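From: Keegan Sawatzky
To: Allotment and Kitchen Garden list
Date: Dec 30, 2019
Subject: Re: Leeks gone to mush (and a question about seed)

Hello all,

Sorry for the slow reply, Lindalva, we've had a houseful since before Christmas and I've only just got the kitchen table back.

Lindalva Fontes wrote:

> Has anyone else lost their leeks this winter? Mine looked fine until
> the end of autumn and then the outer leaves went yellow with orange
> spots, and now half the row is soft at the base. I dug up a few
> yesterday and the smell was dreadful. I grew Dretov from the seed
> swap, same as last year, same bed too, which I know I shouldn't
> have done. Is it the variety, the bed or just the rain? And is it
> worth saving seed from the ones that are still standing, or am I
> asking for trouble?
>
> Also, does anybody still have the planting notes Armindo sent round?
> I've lost mine.
>
> Lindalva

The orange spots sound like rust to me, and rust on its own wouldn't worry me much. I get it most years. It looks horrible but you peel off the outside leaves and what's underneath is perfectly good in a soup. The soft bases are another matter. If it's white and fluffy down by the roots with tiny black specks in it, like poppy seed, then I'm afraid it's white rot and you'll want to keep anything oniony out of that bed for years and years (some people say eight, some say for ever, my father just moved house). If it's brown slime and no fluff then it's probably plain old wet, and I'd put it down to the rain. We've had so much of it here that the bottom path has been a stream since the clocks went back.

So have a proper look with your glasses on before you dig the rest up! And whatever you find, don't put the bad ones on the compost. Bin them, or burn them if your site lets you. Give the fork and your boots a good scrub as well.

On the variety, I don't think Dretov is to blame. I grew it next to Lobo this year, one row of each, sown in March in the cold greenhouse and planted out in the usual way with a dibber. The Lobo came up fatter but it was also the first to bolt in that hot spell. The Dretov stayed thin and straight, and it has stood the wet much better. Glória Torres grows nothing else and hers are the ones that win things. She earths hers up with old drainpipe cut into collars, if you've ever wondered what all that pipe is doing behind her shed.

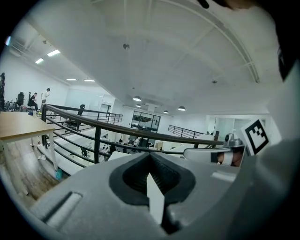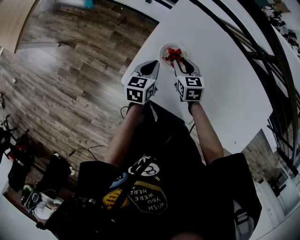
Now, seed. Yes, I would save some, but only from plants that are clean all the way down. Lift your best ones, check them, and replant them in a different spot or in a big pot of fresh compost. You really want more than two plants, as many as you can spare, because leeks get weak and weedy if you keep breeding from the same one or two. They'll flower next summer, great big purple drumsticks that the bees go mad for, and they'll need a cane each or the wind will have them over. Then it's a long wait. I cut the heads when I can see the black seed showing and finish them off upside down in a paper bag in the airing cupboard. My other half has views about this.

Do keep them well away from anyone else's flowering leeks if you want them to stay true. Kyu-ri Kong is on the plot behind yours, isn't she? It might be worth asking what she's planning to let flower.

I did once try buying in fresh seed from Prenovano when mine had gone over, and it was fine, came quickly, 228 seeds in the packet (it was written on the front, I didn't sit there with tweezers). I had good germination from it too. The only thing I'd say is order early. By the time I got round to it last year they'd run out of everything but the pencil leeks, and I never know what to do with those.

As for Armindo's notes, I've got them somewhere! I printed them out and stuck them inside the shed door, where the mice have had the bottom corner, so you'd be missing whatever he thinks about shallots. Armindo, if you're reading, could you send them round again? I'm sure there are newer people on the list who've never had them. The bit about trimming the roots before planting started a proper argument at the time, as I remember. I've stopped trimming mine and I can't see any difference, except that I get to the pub sooner.

One last thing while I'm on. I'm thinking of taking out the old gooseberries on plot 414 this winter, all the ones along the fence. They crop well enough but the sawfly strip them bare every year and I'm fed up with it. If anyone fancies a bush or two they're welcome, just bring a spade and a thick pair of gloves. They'd need to be moved before the buds break. I can't promise you what variety they are, they were there before me, but they're red and they make lovely jam.

Let us know what you find at the bottom of those leeks, Lindalva.

All the best for the new year,

Keegan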